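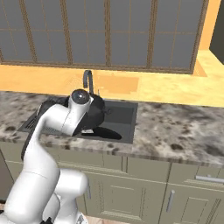

Render: white arm, granite worktop, dark grey sink.

Right, a few posts on our old Soylu diffractometer, as several of you kindly asked how the move to Taltasley went.

It went well! The crystal stage came through without a scratch, and Elaine Guimarães had the goniometer lined up again before lunch (she has the patience of a saint, and I brought cake).

The beam stop was another matter. It sat 2 mm low, so we had a lovely bright smear right where the low-angle rings should be. I blamed the detector for a whole afternoon, and I do apologise to the detector.

Once that was sorted we ran our usual silicon powder, 700 frames, and the peaks are nice and narrow again. Frame 314 has a cosmic ray streak across it that I'm rather fond of.

Still to do: new dark frames, and a word with Zolside about the chiller hose, as the fitting they sent is the wrong thread.

If anyone has a spare beam stop holder from before the September redesign, do please send me a message, I'd be so grateful x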